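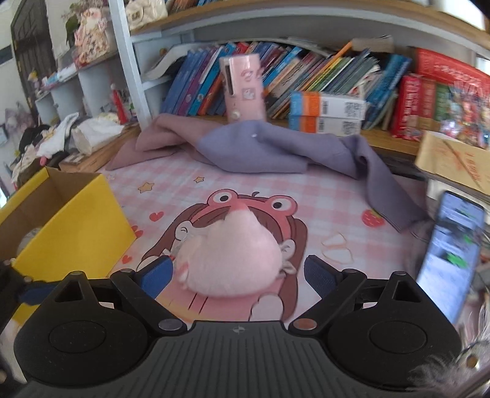 Pink, purple and a frog hat: the spare bed gets a going-over

February 11, 2018

Welcome to the least glamorous gallery on this site! It's a grey old Sunday, the washing can wait, and this is the bed in the spare room. It has turned into the spot where every soft thing in the house ends up, and I've got a real fondness for it, mess and all.

The sheet

My favourite thing in the room by a mile. It's a pale pink and white gingham with a cartoon girl on it, long brown hair, happy closed eye and a pink frog hat with two big round frog eyes on top. I bought the set in December from Flernura, a little bedding shop in Pidville that had 13 different prints in the window, and I stood there dithering for ages before the frog hat won. There are strawberries and yellow stars scattered about as well, and tiny red hearts near her hair (I only noticed those once I'd got it home and on the mattress).

The plush

Soft, pink, round and fluffy, parked right on top of the frog hat girl. It matches the sheet so well that you could lose it if it wasn't so fuzzy. I keep meaning to find it a proper home on the shelf and then I walk past, give it a squash and leave it exactly where it is.

The blankets

The big lavender-purple heap across the middle is the one everybody fights over when they stay. I do fold it – I fold it most mornings – and by lunch it's a mountain again. The dusty pink crumpled up beside it is the colour I'd paint the whole room if I was allowed. I've had a tester pot of Brado paint sitting on the windowsill for six weeks, so draw your own conclusions about how fast things move around here.

The bits and pieces

Two little curved scraps of pale paper on the sheet, which is about par for any flat surface in this house. If you do any paper craft at all you'll know the feeling. I find them in my socks.

What's next

The plan is to get the blankets into the big Nadar basket at the foot of the bed, strip the sheet for a wash and have another go at the pillowcases, which need four new buttons between them. I'll add more to the gallery when the walls get their colour. In the meantime, if you've spotted the frog hat print in a double anywhere, please leave me a comment – mine is a single and I'm after one for the big bed too.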